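The shelf by the sink

When we moved to Prestmont I promised myself that I would have one room where things have a place. This was in December, and for a long time I kept only half of the promise. The kitchen was fine and the bedroom was more or less fine, but the back room with the small sink became the place where I put everything I did not want to decide about. Paint, cables, old toys, bottles with a finger of something at the bottom. I closed the door and made tea.

Last Sunday I started at nine in the morning with the idea to finish before lunch. I did not finish before lunch.

I should say that I am not a natural tidy person. In my family my sister got this talent, and I got the talent to buy boxes. I bought clear plastic bins from Usham, the shop near the bus station, for 73 in total with the lids, and I still think it was a good price. Before that I had cardboard boxes, and I wrote on every box what was in it, and after a month the writing was not true anymore. With the clear ones I don't need to write. If I see blue cables, it is the cable bin.

My rule for the cables is simple and I recommend it. I take one cable, I ask which thing it belongs to, and if I cannot answer in the time of one breath it goes to the bag for recycling. I was strict for the first hour. After that I became soft and kept a few that looked expensive.

The toys were more difficult. We have a lot of foam shapes and blocks, green and orange and red, which I bought second-hand for my nephews. They are from different sets, I believe, because the greens are not the same green. I wanted to know which pieces still belong together before I put them in a bin, so I took them out and looked at them properly, some on the floor and some on the table. 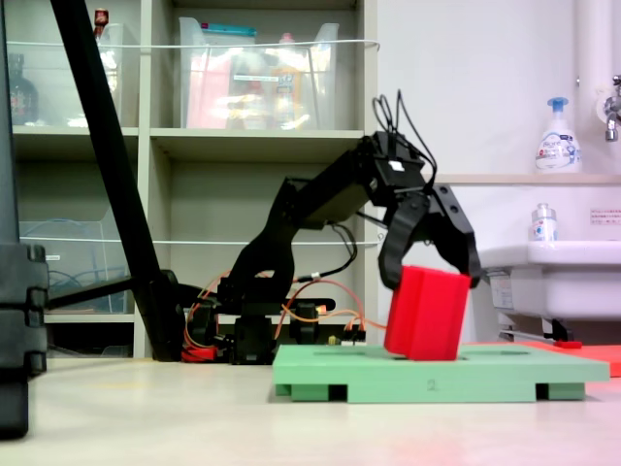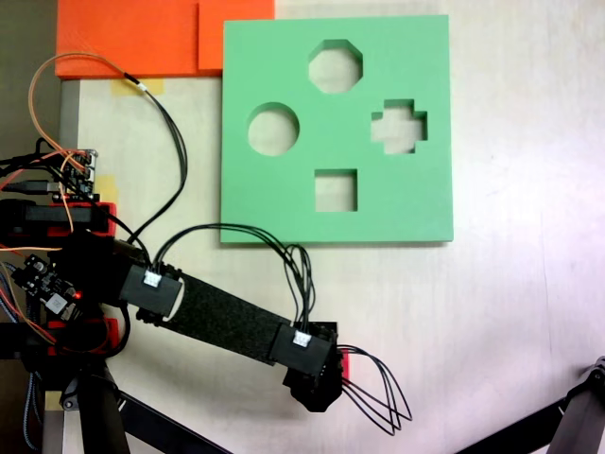 I like the foam better than the wooden sets we had as children. It makes no noise when it falls, you can wash it in the sink with ordinary soap, and it weighs nothing when you carry a full bin. The bad side is that a child can bite it. One of our older boards had clear tooth marks in the corner, and that one I threw away without regret.

For sorting boards I now keep the board and its shapes together in one cloth bag. If the shapes go loose into the big bin, you will find the square after five minutes and the cross after two weeks. The bags were a gift with an order from Gandska, and I had never used them for anything.

Then there is the question of the shelf itself. I wanted to replace it with a closed cabinet, and I even measured for one from Jibrin, which costs 228 with delivery. But I wanted it mostly to hide the mess, and a mess behind a door is what I already had. So the open shelf stays — at least until summer. The heavy bins go low and the light things go high, and the soap lives by the sink and does not travel.

At four in the afternoon I had one bag for recycling, one bag for the charity shop, and a headache from the dust. I still have not decided about the bottles. There are some I can't identify by smell, and I am afraid to pour them into the drain. I will ask at the collection point when they are open.

Next is the hall closet, where I know there are at least two umbrellas that do not open. I will write about it when I have the courage.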